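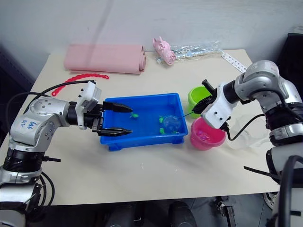

白桌面,蓝色浅盘

Netlow 互助社区 > 居家生活 > 收纳与搬家

搬家以后剩下两大箱电线和零碎,完全不知道从哪里下手,求教

发表于 2000年8月16日 浏览 1,686 次 已有 3 个回复

各位好,第一次在这个版发帖,如果发错地方麻烦版主帮我挪一下。

我们家是六月从 Skultdale 搬到 Flitesthorpe 来的,大件家具早就摆好了,厨房也早就能开火了,书也上了架,按说这个家已经搬完了。可是书房墙角还有两只大纸箱,一直没动。箱子里全是各种各样的线:电话线、电源线、音箱线、打印机线、以前调制解调器配的线、录像机后面那种一头红一头白的线,还有好些我根本叫不出名字的。线的下面是零碎,螺丝、垫片、遥控器的电池盖、小钥匙、不知道哪件家具多出来的木榫、几个变压器,统统混在一起。当初搬家那天太赶了,我先生是整个抽屉整个抽屉往箱子里倒的,倒完封上胶带,在外面写了个“杂”字。现在我每次看见那个“杂”字就头疼。

我试过两次。第一次是搬来后的第二个周末,我把一箱全部倒在书房地毯上,心想今天一定弄完。结果线全缠成一团,我坐在地上解了一个下午,解出来一小半,腰都直不起来,晚上孩子要在书房里写作业,没办法,只好又全部扫回箱子里去,等于白干。第二次学乖了,只拿出一把来解,解完以后放哪儿呢?没有地方放,摆在窗台上,过了几天又混到一起去了。

所以我想请教几件事:

一是缠成一团的线,有没有不那么折磨人的解法?
二是怎么知道哪根线是哪样东西的?丢又不敢丢,我妈说过她一扔就准会用到。
三是解开以后怎么收,才能保证过半年打开还是好好的?我在商店看到过一种带很多小抽屉的柜子,要 110 块,先生觉得太贵,我自己倒是有一点心动。
四是那些小零碎到底有没有必要留。

我们书房不大,桌子只有一张,白天我用,晚上孩子用,所以最好是可以分成好多次来做的办法,一次做半个小时那种。预算不多,最好不要再买太多东西了。

先谢谢大家,啰嗦了这么多,不好意思。

回复一(被楼主选为最佳回复)

答复人:Keegan Henare

你好呀,看到你写的那个“杂”字我忍不住笑了一下,我们家阁楼上现在还有一只写着“其他”的箱子,比你那只还要厉害,是从上一次搬家一直封到这一次搬家的。所以先请你放宽心,这种事家家都有,你搬过来才两个来月,已经打开看过两回了,比我强得多。

我以前在一家卖音响和小家电的铺子里干过好些年,铺子后面有一间小屋,客人退回来的、修好没人取的、样机拆下来的线全堆在那里,老板娘每到夏天淡季就叫我去理。理得多了,多少有一点心得,写出来给你参考,写得长,你慢慢看,泡杯茶。

一、先别倒出来

你第一次吃亏就吃在“全部倒出来”上。我明白,很多讲收纳的书都叫人全部倒出来,衣服可以这样,线真的不行。衣服倒在床上还是一件一件的,线倒在地毯上,互相一滚,缠得比在箱子里还紧,而且地毯会勾住插头上那些小卡子,电话线的那个塑料小舌头最容易断在这上面,断了就插不牢了。

正确的做法是箱子不动,你坐在箱子旁边,一次从最上面拿出一小把,拿到桌上去弄。桌上要有一个有边的东西接着,盘子、浅盆、烤盘、鞋盒盖都可以,边不用高,能拦住螺丝不滚到地上就够了。颜色最好跟桌子不一样,小零件掉在外面你一眼就能看到。我自己习惯用那种洗菜的塑料浅盆,弄完了冲一冲又拿回厨房去,我太太起初不太乐意,后来也就随我了。

有了这个盘子,半小时的办法才行得通。孩子要写作业了,你把盘子整个端走,放到柜子顶上,第二天再端下来,接着做,桌子立刻就空出来了,什么都不用扫回箱子里。我觉得单是这一条就能解决你一大半的烦恼。

二、解线的手法

解线有一个窍门,就是不要拉。人一着急就会抓住一个头往外抽,一抽,里面的圈就收紧成死结了。你要做的正好是反过来,把整团线往四面八方轻轻抖松,像抖一团毛线,抖到里面看得见空隙了,再找一个插头,让插头自己从空隙里退出来。退一步,抖一下,再退一步。

先解粗的,后解细的。粗的电源线硬,自己会弹开,抽掉一两根粗的以后整团就松了。细线软,留到最后,那时它们已经没有什么东西好缠了。插头大的也要先解,因为打结往往都是插头卡在圈里。变压器更是这样,那么重一块东西挂在线头上,搬家时在箱子里翻几个跟头,别的线全绕到它身上去了。

如果有一团实在解不开,解了十分钟还没有进展,就放下,单独装进一只塑料袋,改天再说。人的耐性有限,不要跟一团线赌气。我在铺子里见过年轻伙计拿剪刀的,一剪下去,最后发现剪断的正好是客人等着用的那根,那天老板娘的脸色我到现在都记得。

还有,如果线摸上去黏手,旧的橡皮外皮放久了会这样,那多半是老化了,可以用布蘸一点温水拧得很干去擦,擦完还黏的就不要留了。电源线外皮有裂口、露出里面铜丝的,更是一定不要留,包胶布也不要留,这个没有商量。

三、认线

这一步你问得最好,也是大多数人卡住的地方。我的办法是从机器那头开始认,先不管箱子里有什么,你在家里走一圈,录像机、打印机、音箱、电话、传真,一样一样看它后面有几个孔,哪个孔现在是空的。把空着的记在一张纸上。记完你会发现,家里真正缺线的东西很少,因为要用的你们搬进来第一个星期就已经翻出来插上了呀。箱子里剩下的,绝大多数是备用的,或者是早就不在了的机器留下来的。

想通这一点,丢起来就没有那么心疼了。我给自己定的规矩是,每种线留两根,一根长的一根短的,多出来的送人或者处理掉。电话线可以多留一根,电话线这个东西真的会坏,小舌头一断就没用了。

变压器要单独讲。变压器千万不可以凭插头合不合就乱配,插得进去不等于能用。它背后印着一行小字,写着输出是多少伏多少毫安,正负极是怎么画的,要跟机器上标的对得上才行。对不上的,哪怕插头严丝合缝,也会把机器烧掉。比如写着 9V 的和 12V 的,从外面看可能一模一样。我建议你每认出一个变压器,马上用白胶布贴在上面写机器的名字,“答录机”“孩子的电子琴”,写大一点。那行小字过几年自己也看不清了,到时候再来认就难了。

认不出来的呢?找一只袋子全部装在一起,袋子上写今天的日期,放到明年这个时候。如果一年里面没有人来翻过它,就可以放心处理了。你妈妈说的一扔就要用,我妈妈也这么说,全世界的妈妈大概都说过,那只袋子就是专门为她们准备的。

四、怎么绕,怎么捆

绕线也有讲究。很多人喜欢绕在手掌和胳膊肘上,绕得又快又整齐,但是这样绕的线每一圈都拧了一点劲,放开以后会像弹簧一样打卷,下次又缠在一起。你要顺着线自己的弯去绕,它愿意往哪边弯就往哪边弯,圈子不要太小,比饭碗口大一点就可以。绕一圈,用拇指和食指轻轻捻一下线,把劲卸掉,再绕下一圈。刚开始会觉得别扭,绕上几根手就熟了。

捆的东西,不要用橡皮筋。橡皮筋夏天会化,粘在线皮上,揭下来一道印子。也不要用面包袋口上那种铁丝,里面的铁丝戳出来会划破线皮。最省钱的是卷筒卫生纸用完剩下的那个纸芯,线绕好对折一下塞进去,外面正好可以写字。粗线塞不进去,就用布条打个活结,旧床单撕的就很好,撕成两指宽。商店里卖的那种毛毛的粘扣带当然最方便,剪一段就能用,可是一卷也要 50 块上下,你说预算不多,那就先用纸芯吧,从今天开始叫家里人别扔纸芯就行了。

细线要特别对待。细的软线,像耳机线、细的电话线,不要折,一折里面的铜丝就伤了,断在皮里面,外面什么都看不出来,就是时通时不通,最气人。尤其是靠近插头那一小段,收的时候让它松松地弯过去,插头露在圈子外面,别把线在插头根上缠紧。想把细线理直的话,就捏住一头,让它自己垂着或者轻轻带着往上走,手指松松地顺着捋过去,不要使劲拽。

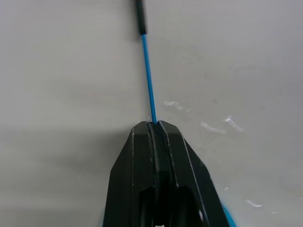
五、装在哪里

终于说到你心动的那个小抽屉柜了。我说句实在话,先不要买,起码等理完再买。没理之前你不知道要多大的抽屉,那种柜子的抽屉浅浅小小,放螺丝很好,放线是放不下的,变压器更不用想。我们铺子里以前就买过一只,买回来线装不进去,最后拿来装灯泡和保险丝了。

线最适合的是鞋盒,或者放文件的直立盒子。把绕好的线竖着放,一根挨一根,像书架上的书,打开盖子每一根都看得到纸芯上的字,要哪根抽哪根,不用翻。平着一层一层摞是大忌,要的那根永远在最底下,翻一次就乱一次。

盒子可以按房间分,也可以按用处分,我自己是按用处:通电的一盒,连电话的一盒,连电视和音响的一盒,连电脑的一盒。你先生如果是家里修东西的那个人,最好让他来定怎么分,他顺手才会放回去。要是你替他分好了,他找不着,过一个月又变成一只写着“杂”的箱子了,这个我太太最有体会。

盒子放在柜子里,别放阳台,也别放暖气旁边。Flitesthorpe 那边冬天潮不潮我不清楚,如果潮,盒子里放一小包干燥剂,就是饼干罐里拆出来的那种也行。

六、小零碎

零碎的处理可以狠心一点。木榫、垫片、不成套的螺丝,如果看不出是哪件家具的,每种样子留几个,装进果酱瓶里,其余的不要了。玻璃瓶的好处是从外面就看得见。带着说明书一起来的零件,直接用胶带贴在说明书封底上,这个习惯从现在养成,以后就再也没有来路不明的零件了。

遥控器的电池盖请你一定留着,先拿去对一遍家里的遥控器,我敢说至少有一个遥控器现在正用胶布贴着。

小钥匙也先留着,用一个大别针穿在一起。行李箱、日记本、信箱、老书桌,总有一样东西在等它。

七、最后一步

理完一盒,在盒盖里面贴一张纸,写里面有些什么。不用写得多漂亮,铅笔就行,方便改。拿走一根就划掉一根。我自己常常忘了划,所以也不敢要求你,能写上去就很好了。

半小时一次的话,你这两箱我估计做到秋天开学以后才能做完,不要急,每次做完一小把就算赢。遇到认不出来的线,可以把两头的样子写上来,几个针、几个孔、什么形状,我有空就会来看看,这边还有几位懂行的老网友,多半能帮你认出来。

祝你们在新家一切顺利!

回复二

答复人:Valente

楼上写得太好了,已经打印出来贴在冰箱上。

我只补充几句。楼主不要小看那两箱东西,我去年搬家嫌麻烦,请搬家公司的人直接拉走了,结果传真机的电源线在里面,后来跑了好几家店去配,配一根原装的要很多钱,最后配的还是别家的,松松的,一碰就掉。气得我。

还有就是我觉得小抽屉柜可以买,110 块不算贵,看着心情好。我家就有一只,装纽扣、图钉、邮票、橡皮擦,孩子也喜欢拉来拉去。装线是不太行,这个楼上说得对。不过东西买回来总有用处的嘛。

另外电线缠在一起可以撒一点痱子粉,比较滑,容易解开。我婆婆教的,毛线也能用。弄完记得擦桌子。

回复三

答复人:匿名网友

全扔。我搬了六次家,每次都扔,没有出过事。留着占地方。

楼主补充

谢谢大家,真没想到有人肯写这么多,特别谢谢 Keegan,我从头到尾看了两遍,还念给我先生听了。

跟大家汇报一下进度。昨天晚上孩子睡了以后,我照着说的,箱子不动,只拿了一把出来,放在一只烤盘里(暂时征用的,希望这星期没有人想吃饼干)。果然不拉它就好解多了,先抽出一根粗的电源线,后面那几根几乎是自己散开的。半个小时理好了一小把,塞进纸芯里,居然越做越起劲,差点忘了时间。

先生也跟着在家里走了一圈,看机器后面的空孔,回来说只有打印机旁边那只音箱少一根线,其余都是齐的。他自己也愣住了,说那我们两箱都是些什么呀。

遥控器电池盖也对上了,是电视的,那块胶布贴了总有两年了吧,昨天终于撕下来,盖上去“咔”的一声,全家都来听了一遍。

还有一个小问题想再请教一下:我们有一个拼图是 1,000 片的,搬家时盒子压破了,一部分拼图片也混在那只“杂”箱子里。这个有没有什么好办法挑出来?还是只能一边理线一边捡?我妈说拼图少一片就没意思了,可是孩子舍不得扔。

回复一的跟帖

答复人:Keegan Henare

太好了,听到电池盖那一声我都替你们高兴!

拼图片就一边理线一边捡吧,没有必要专门去翻箱子,翻了又要缠。你在烤盘旁边放一只碗,看见一片就丢进碗里,等两只箱子都见底了,片子自然都在碗里了。箱底的四个角和折进去的纸板缝里要摸一摸,薄的东西最喜欢躲在那里。拼图盒子压破了也不要紧,把盒面上的图剪下来,跟片子一起装进有封口的袋子里,这样反而省地方。

捡齐之前先不要让孩子开始拼,不然边上一块空着,天天看着,小孩子心里会着急的。等捡完了,找个下雨天一家人坐下来慢慢拼,真少了一两片,就用硬纸板照着缺口剪一片,让孩子自己上颜色。我们家有一幅海港的,右下角那片天空是我女儿用蜡笔画的,颜色深了一点,挂在走廊里好多年了,客人来了都要找一找是哪一片。

至于音箱少的那根线,你先看看音箱后面是夹子还是圆孔,夹子的话随便两股的细线剥一点皮就能用,圆孔的就要有插头的那种,在箱子里应该找得到,多半是跟录像机那几根混在一起了。找到了来说一声。

相关话题

旧电话机留着还有没有用处
请问鞋盒用什么纸包起来比较耐脏
搬家纸箱外面怎么写才不会过后看不懂
果酱瓶盖子生锈打不开了怎么办

返回 收纳与搬家 版首页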